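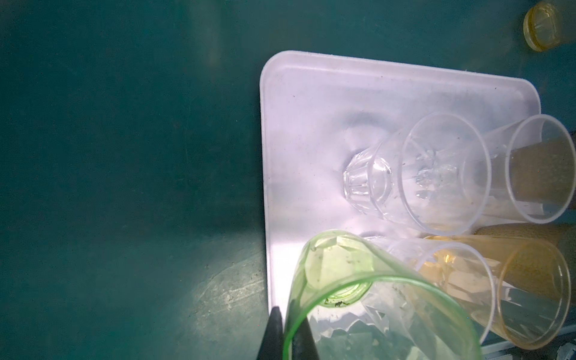

Harevex HT-3 Serving Tray Liner

The HT-3 is a cut-to-size mat for flat serving trays used in cafeterias, break rooms and care homes. It lies in the base of the tray and raises the grip between tray and drinkware. On a white rectangular tray with rounded corners, trim the liner at each corner before fitting; tall tumblers with narrow bases gain the most from it.

Thickness: 3 mm
Width: 200 mm
Roll length: 1900 mm
Maximum wash temperature: 40 °C
Colors: white, gray

Cut with a utility knife on the unprinted side. Do not stretch the liner while cutting. Wash flat, with mild detergent. Not for use in microwave ovens or under heated lids.

Rolls ordered through Narnier ship without the core. Replaces part HT-2, withdrawn in May.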